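4. Setting the table with the Simar mats and discs

Before you start, wipe the tabletop and let it dry fully. Crumbs under the fabric will make the disc rock.

1. Lay the striped mat flat and smooth it with the palm from the middle to the corners.
2. Put the round disc on the mat, textured face up.
3. Press lightly on two opposite sides. If it moves, lift it and smooth the mat again.

Note: the mat can be washed at 28 degrees. Do not put the disc in the washing machine.
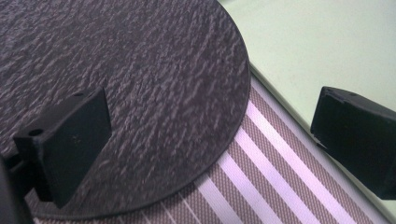
Hot dishes must always stand on the disc and never directly on the fabric. Choose a dish with a base smaller than the disc, so that the rim stays free all around. The rough relief of the top face keeps small crumbs between its ridges, therefore please clean it with a soft dry brush after each meal. Brush along the grain and then across it.

Caution: do not slide heavy pots over the disc. Lift them with both hands.

4. After use, wait 50 minutes before you stack the discs in the cupboard.

For replacement mats, write to Sofia Marinho at Lostlow and mention part 544.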